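# Merkside household grasping set: data card, fault note

Status: partly withdrawn. Revised 17 December 2024.

## Summary

The set holds 2000 episodes recorded with paired hand-held grippers in furnished homes. Gripper width is logged per finger pair, along with wrist pose and a close flag. In 700 episodes the width channel of the right-hand unit is wrong. Those episodes have been moved to `withdrawn/` and must not be used for training.

## Fault

The width encoder on the right-hand unit slipped on its shaft under load. After a slip the log reads the fingers as more open than they are. The offset grows through a session and is cleared only by re-zeroing. Policies trained on the affected logs over-close, and on the Gralter test arm one of them crushed a carton and tripped the force limit. No one was hurt.

Episodes with mixed goods on bedding are the worst affected. Film-wrapped items and light cartons give little resistance, so the error does not show in the motor-side checks.

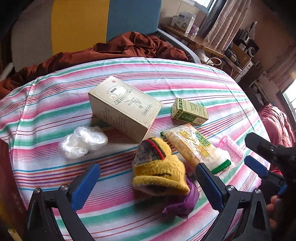
Svenja Plattner replied to the first draft of this note that re-zeroing between sessions would not be enough, as the slip can occur inside a single episode, and asked for a check at both ends of every recording. This has been adopted.

## Fix

- Encoder collar replaced with the Ostermann clamped type, both units.
- Full close and full open logged at the start and end of each episode.
- Episodes with a mismatch are rejected on import.

500 episodes re-recorded since April pass the check. Timestamps are unaffected.

## Comments (3)

**lostex_user:** Does the left unit need the same treatment in old copies?

**Svenja Plattner:** No, its logs are clean. Only the collar was changed.

**mk:** The import script still accepts files with no end check. Please fix.

We use cookies to remember your settings. Accept | Manage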